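[Lorkside-floor] Handheld grippers at the sorting tables, and what it does to shift planning 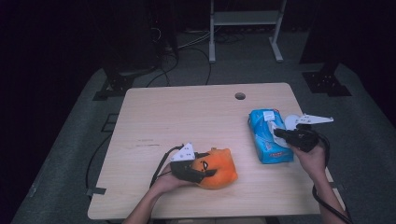
Lorkside-floor Digest, Vol 36, Issue 2

From: Žydrūnas Rätsep
To: Lorkside-floor list
Date: January 2021
Subject: Re: Handheld grippers and shift planning

On the Trirnudport list, Heiskanen wrote:

> We are told the returns line gets its first arm in February. Until
> then people are taken off packing to record grasps with the handheld
> pair. Two questions. Does recording time count toward the pick rate,
> and who decides which items go on the table? Our people were handed a
> box of mixed goods and a target and not much else.

Answering in order.

1. Pick rate. At our site it does not count. Recording hours are booked under a separate code, Suna-R, and the shift's pick target is lowered to match. This was not so in the first weeks. A packer who spent half a shift at the table came out with half a rate, and the report flagged her. Ask for the separate code in writing before anyone else is rostered.

2. Items. The floor should decide. The first list came from the office and was sorted by sales volume, with the result that it was nearly all cartons. Cartons are the easy case. What slows the returns line is soft goods and film-wrapped goods, such as a plush toy or a pack of tissues in plastic. Both of those are on our list now, and we work them with one gripper in each hand, as the arms will be set up in pairs. The current list has 65 items. Packers proposed most of the additions.

Some figures for your planning. We have 568 accepted recordings from 240 hours at the table. The hours include setup, relabeling and retakes. Anyone who quotes you a rate based on recording time alone is leaving out the larger part of the work.

On the physical side: the grippers are wired, and the cable has weight. Let it run down along the forearm or off the side of the table with slack in it, and keep it out from under the wrist. Two people here reported sore thumbs after long sessions. We now change over every 36 minutes – an odd number, but it divides the shift evenly once breaks are taken out. Table height matters more than I expected. Ours was set for seated work and had to be raised.

What changes for people is mainly the grade. Recording is still classed as packing, although the person doing it decides how an item should be held and rejects bad takes. I have asked for it to be classed with quality control. No reply so far.

I can send the item list and the wording of the time code to anyone who writes to me off list. I would like to see the Trirnudport target in return, if you are allowed to share it.

Žydrūnas Rätsep
Returns, Lorkside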